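Follside Fasting Month: Frequently Asked Questions

Last updated 15th November

Do I have to be Muslim to come to the shared evening meals?

No. The meals are open to anyone who lives or works in Follside. Neighbors, coworkers and friends of other faiths come every year, and you do not have to fast during the day to eat with us.

What time does the meal start?

At sunset, so it moves a little each evening. The exact time is posted on the door and on our front page. Dates and water are handed out first, then there is a short prayer, then dinner. If you are not praying, you can stay at your table.

Who does not have to fast?

Children, people who are sick, travelers, and women who are pregnant, nursing or on their period are generally excused. Some make up the days later. Others give food or money instead, depending on the reason. If you take daily medicine, talk to your doctor before the month starts – not on the first morning.

Does brushing my teeth break the fast?

Most scholars say it does not, as long as you do not swallow anything. Some people prefer to brush before dawn and again after sunset.

Are married couples allowed to be intimate during the month?

Yes, between sunset and dawn. During the fasting hours it is not permitted. Private questions on this or on other family matters can be put to Boglárka Erdős, who keeps office hours at the Csizmadia Room in April and by phone the rest of the year. She will not pass on what you tell her.

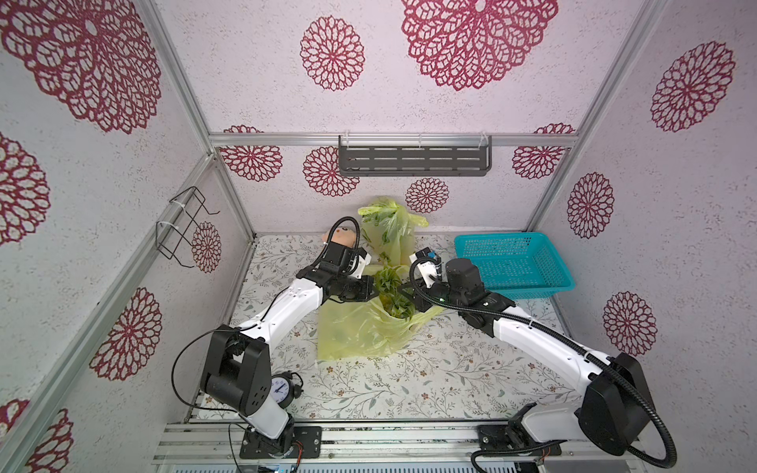
Red mandala motifs on pale speckled panels.

I work nights. How do I manage the pre-dawn meal?

Eat at your break if it falls before dawn. Something slow to digest, like oats or eggs, works better than sweets. Drink water through the shift and go easy on coffee.

Should I tell my manager that I am fasting?

That is up to you. Many people do, mainly to ask for an earlier finish or to skip lunch meetings. We have a sample letter you can change to suit your job. Ask for it at the desk.

Can I bring food?

Yes, if it is labeled with the ingredients. No alcohol, pork or gelatin from pork. Please drop dishes off at the Allex Street entrance an hour before sunset.

Is there parking?

There are 42 spaces behind the building. When those are full, use the Cono Street lot, a two-minute walk away. Please leave the driveway next door clear.

How do I reserve a seat?

Call extension 2692 by noon on the day. We can seat 54 people each evening. Walk-ins are welcome if there is room.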